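Best way to store and set up wooden chess pieces for a drop-in group? (trays vs. bags)

Hi all! I help run a drop-in chess evening in the back room of a coffee place in Pritalton, and I've ended up as the person who stores the sets, so I have chess pieces in my hall closet, in my trunk and at least one bishop in a coat pocket. I'd love some advice from people who've been doing this longer than I have.

Up to now everything has lived in drawstring bags. One bag per set, light and dark thrown in together, board rolled up with a rubber band around it. It's fine for carrying. It's terrible for everything else. Somebody dumps the bag out on the table, the pawns go rolling off in every direction, and then we spend the first ten minutes of the evening crawling under chairs. And at the end of the night people grab whatever is closest and stuff it in whatever bag is open, so the sets are slowly turning into each other. I had one bag last October with three light knights in it and no dark queen. I still haven't found the queen.

So this summer I've been trying shallow plastic trays. The idea is that each color gets its own tray, the tray sits right next to the board, and you just reach in and take what you need. I like it a lot more than I expected to! You can see what you've got, and a pawn lying on its side in a tray can only roll as far as the wall. The green one is my favorite because the pale wood shows up so nicely against it. We have a few others in darker colors and the dark pieces just disappear in those, which I suppose I should have thought of before buying them.

What I can't settle on is how to do it properly, and I have a few things I'd like opinions on:

Do you lay the pieces in any kind of order, or just let them fall where they fall? I go back and forth. Lining them up looks lovely and takes forever.

Is there a sensible order for setting up out of a tray? I've been doing the big pieces and then the pawns, but one of our regulars swears by pawns first and gets a bit worked up about it.

Do the trays need a liner? The pieces are plain wood, no big weights in them, and they do clack around when I drive. I was thinking felt, but felt seems to collect every crumb in a coffee shop.

And last one — does anybody have a trick for roll-up boards that have gotten curly? Ours are the green-and-white kind with the numbers and letters in the margin. I've been putting a cookbook on each end, but I only own so many cookbooks.

I'm not looking to spend real money on this. We're talking about a group where the dues are "buy a muffin." Photos are of the green tray, some pale wooden pegs on a green wall, and a board partway into the evening's setup. Thanks in advance, and please be gentle about the coat pocket bishop.
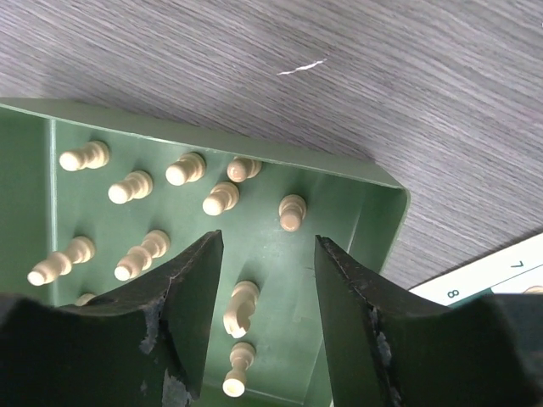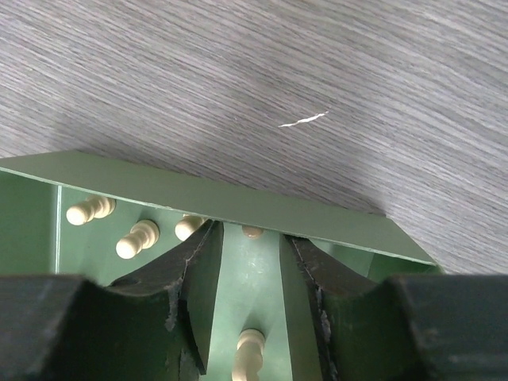
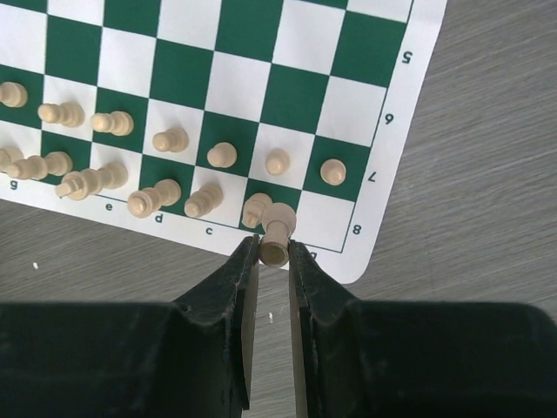 Asked by muffin_gambit, Pritalton
July 30, 2020
Filed under: Board games, Clubs and groups, Storage

Edited to add a couple of things people asked me in messages. The tables are the coffee shop's, so I can't screw or stick anything to them. The room has to be back to normal when we leave. And yes, I do have lids for the trays, but they're the kind that pop off if you look at them wrong, so I've been stacking the trays in a grocery box and hoping.

3 answers

rookie_of_orkton

Trays all the way. I coached an after-school group in Orkton for a good long while and we went from bags to boxes to trays and never looked back.

To take your points more or less in order: don't line them up. You'll do it twice, you'll feel great about it, and then you'll be tired one night and tip them in, and that's the end of that system. What does work is splitting off the pawns. If you look at your first photo it's nearly all pawns in there with one knight mixed in, and that's already easy to read at a glance. Put something down the middle, even a strip of cardboard, with pawns on one side and everybody else on the other. When it's pack-up time you can check the small side very quickly, and the kings and queens are big enough that you'd notice.

On setup order, I'm with you and against your regular. Back row first. If the pawns go down first you're reaching over them to place the tall pieces, and a sleeve catches one, and it knocks the next one over, and now you're doing it again. Rooks in the corners, then work inward — rook, knight, bishop from both sides — and what's left in the middle is the king and queen. Then fill in the pawns from one end to the other. With kids I had them do it from the outside in and say the names out loud. Adults can skip that part but some of them shouldn't.

One small thing about your last photo, and please don't take this as nitpicking, because I did it wrong for years. Your light pieces are going up on the end marked 7 and 8. On a board with numbers printed on it, white starts on 1 and 2, so you'd want to swing the board around and set the light ones up at the other end. For a casual game it doesn't change much, as long as you keep the queens and kings straight. But if anybody in your group is writing down moves, or following along with a book, they'll get themselves in a terrible tangle. We had a girl who recorded a whole game upside down and couldn't figure out why her notes had pawns going backward.

For the curl, roll the board the opposite way for a few minutes before you use it. Printed side out. That fixed most of ours. And when you store them, roll them with the printed side out and nice and loose, and lose the rubber band, it leaves a pinch mark. A wide strip of fabric tied in a bow is kinder. If you can keep them flat between meetings, under a mattress or behind a bookcase, even better.

I never bothered with liners. They're chess pieces. They clack.

Comment from muffin_gambit: Oh no, the numbers! I have been setting up boards for this group all summer and I don't think I ever looked at the margin once. Turning them all around this week. And I'm trying the cardboard strip tonight, I have a cereal box with its name on it.

Comment from rookie_of_orkton: Ha, you're in good company. Let me know how the strip holds up. Ours got chewed on but that was third graders.

castle_early

just buy the Grenance 500 cases and be done with it. foam slots, handle, lid that locks. we have three of them. not cheap but you only buy them once

Comment from muffin_gambit: Thank you! I looked and they're lovely but that's a lot of muffins.

quiet_diagonals

I'll disagree a little with the first answer about liners. If the pieces are bare wood or have a light finish, they pick up dings from each other over time, mostly on the heads of the pawns and the knights' ears. It doesn't hurt how they play, but you can prevent it for almost nothing. Don't use felt, you're right about the crumbs. I cut up the rubbery mesh stuff people put in kitchen drawers. It comes on a roll, you trim it with scissors, the pieces don't slide when you take a corner, and you can rinse it in the sink and hang it over a chair. I used the same pieces of it for years when I stored sets for a league in Fagundes, and that was a lot of chess, easily 2,000 pieces if you put everything in one pile (please don't ever put everything in one pile).

For the lids, two of those wide elastic bands they sell for holding trash bags onto cans, one each direction, like ribbon on a present. Then the grocery box doesn't matter so much.

The thing I'd most encourage you to do is mark the sets. Your sets are mixing because they all look alike, and no tray is going to fix that. Turn every piece over and put a tiny dot of paint on the base, one color per set. Put the same color on the outside of the tray and on the back of the board in a corner. It's one evening's work with the radio on. After that, anybody who finds a stray pawn under a chair can tell where it lives without asking you. If your pieces have felt on the bottom, a dab of fabric paint works, or a dot low on the inside edge where it won't show from the player's side.

Setup order I have no strong feelings about. I do pawns first, as it happens, and my sleeves have survived. Sorry, rookie.

As for curly boards, leave one in a warm room for an hour with something flat and heavy covering the whole thing, like another stack of boards. Books on the ends only hold down the ends. I would stay away from hair dryers. I ruined one that way, it went wavy in the middle and a bishop wouldn't stand up on it anymore.

I hope your dark queen turns up. Check the vacuum cleaner.

Comment from muffin_gambit: The paint dots are such a good idea, I'm a little annoyed I didn't think of it! Checked the vacuum. No queen, but I did find a pawn, and I have no idea which set it's from.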